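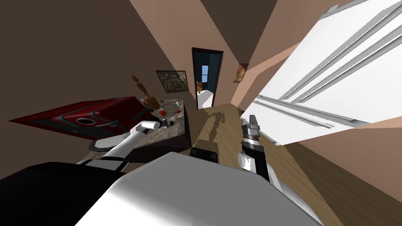 Lekum Two-Arm Kitchen Helper — my long look at it

Supplied by Mustonen. Two arms, one mobile base, mains charging. Trial packages only, no outright sales yet.

People write to me every week asking whether they can buy a machine that does the washing up, puts the shopping away and wipes down after tea. I've been selling kitchen kit for 18 years and I want one more than any of you do (I have teenagers). So when Mustonen offered me the Lekum on a trial basis I said yes before they'd finished the email, and I've been living with the simulator first and the real thing second since March.

Short version for the impatient: it can do some chores, slowly, in a kitchen that suits it. Longer version follows, and do read it before you ring me!

What you get

The base unit with both arms fitted
A two-finger gripper on each arm, plus 2 spare sets of finger pads
Charging dock and cable
A year of the Atetti planning software, which includes the simulated kitchens
One visit from an engineer to set it up

How it's sold

Trial package, minimum term 177 days. There's a deposit of £500, which you get back when the machine goes home in one piece. The monthly fee depends on where you live and how much help you want with setting up, so drop me a line and I'll work it out for you.

The simulator bit, and why I like it

I thought this would be the dull part. You pick a kitchen from the Atetti library, drop the robot into it and give it a job, and then you watch from its own point of view while it has a go. The narrow kitchens are the ones I keep going back to, the sort where the sink is on one side and the fridge is on the other and two adults can't pass without somebody breathing in. Plenty of British kitchens are like that, mine included, and it's a much harder test than the enormous showroom islands you see in adverts.

Narrow is good for reach — both worktop and fridge are close at hand. Narrow is bad for turning. I've had it open a virtual fridge beautifully and then find it had nowhere to put itself while the door was swinging. You and I would just shuffle back half a step without thinking. The Lekum has to plan that shuffle, and sometimes the plan takes longer than the job.

Josée Leclerc, who looks after trials at Mustonen, told me to run every chore in the simulator until I was bored before trying it at home. Good advice. I ignored it once, with a jug, and I won't be doing that again.

Chores, one by one

Putting the shopping away: my favourite, and the nearest to useful. Boxes, tins and cartons are fine. Bags of salad are hopeless. It will put milk in the fridge door if the door is already open, and about half my family now leaves it open for it, so I've had words.

Turning taps on and off: lever taps, yes, nearly every time. Round twisty ones, not really. If yours are the old cross-head kind, wait for the next version.

Washing up: mugs and plates, one at a time, and you'll want to rinse them yourself afterwards. Pans with baked-on cheese, forget it. My dishwasher is miles quicker and cost a fraction of the price.

Wiping worktops: it does a decent clear stretch. Once there's a utensil pot or a fruit bowl in the way it goes round the thing and leaves a lovely crumby ring. You can teach it to lift objects first, and I have, but then you're standing there teaching a robot to lift a fruit bowl when you could have wiped the side down.

Floors: no. Get a vacuum.

Cooking: please don't ask. It stirs. That's as far as I've let it go.

What the simulator won't tell you

Real kitchens have damp tea towels in them, and cats, and drawers that stick. Eero Hakala, the engineer who came to set mine up, spent most of the afternoon on one cupboard with a stiff hinge. The simulated version opened like a dream. The arms are strong enough, it's more that the machine doesn't know how hard it's allowed to pull, and it's been set up to be cautious. I'd rather that than a cupboard door in the sink!

If you've looked at the Vindska, that one's a single arm on a rail. It's cheaper and tidier but it can't hold a bowl still and do something to it at the same time, so for me two arms wins.

Before you order

Measure the gap between your worktops and send it to me with a photo or two. Tell me what sort of taps and door handles you have — long bar handles are the easiest for the grippers. Tell me about steps as well, it doesn't do them.

Delivery is to the ground floor only, and Mustonen will ring you to agree a time.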